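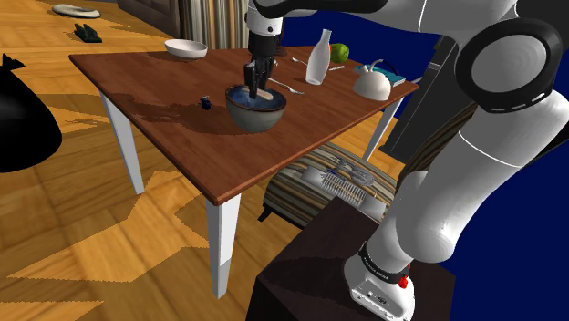
Table with reddish-brown top and white legs, shown with bowl.

Prumeline Front Desk for Urgent Care
Patient check-in and visit tracking for walk-in clinics

Prumeline Front Desk is a check-in and queue system for urgent care centers, occupational health clinics and after-hours practices. It handles walk-ins and booked visits in one list, so staff at the desk and in the back see the same order of patients.

The system was first set up at a walk-in clinic in Illport and is now sold in two editions, Standard and Network.

What it does

Patients can check in from a phone, at a tablet in the lobby, or with a staff member. All three routes fill in the same form. If a patient starts on the phone and finishes at the desk, nothing has to be typed twice.

The wait list shows arrival time, reason for visit, and room status. A charge nurse can move a patient up and must pick a reason from a short list. The change is kept in the visit record with the user name and time.

Insurance cards are scanned front and back. The scan is stored with the visit and passed to billing when the chart is closed. Prumeline does not check eligibility on its own – that still runs through your clearinghouse, and the result is shown next to the patient's name.

Text messages go out when the patient is next in line and again when a room is open. Wording can be edited by clinic managers. Messages are available in English and Spanish.

Standard edition

For a single site. Includes up to 10 staff logins, the wait list, phone and tablet check-in, card scanning, and daily visit reports. Support is by phone and email during clinic hours.

Network edition

For groups with more than one site, including centers run jointly with a hospital. Adds a shared wait-time page, transfer of a checked-in patient from one site to another, and separate reports for each owner. One account can hold up to 49 sites. Hospital partners can be given read-only access to visit counts without seeing patient names.

What you need

A desktop computer with a current browser at each desk
A tablet for lobby check-in (optional)
A card scanner; the Whiteley desktop model is supplied with new orders
A wired or wireless internet connection

If the connection drops, the desk can keep adding patients to a local list. Records are sent when the connection returns. Text messages are not sent while the system is offline.

Setup and training

Setup takes 2 visits. At the first we load your visit types, rooms and staff list. At the second we train the desk and clinical staff and stay through a full shift. Clinics moving from Pusta can bring over patient names, dates of birth and contact details. Old visit notes stay in Pusta and should be exported separately.

Network customers are assigned a setup lead. Yasuo Koyama handles new hospital-partner accounts.

Ordering

Both editions are billed monthly per site. Scanners are billed once, with the first invoice. Orders placed before the end of December are set up in the order received.

Part number for the scanner and stand: PL-FD-S
Page updated 2/12/22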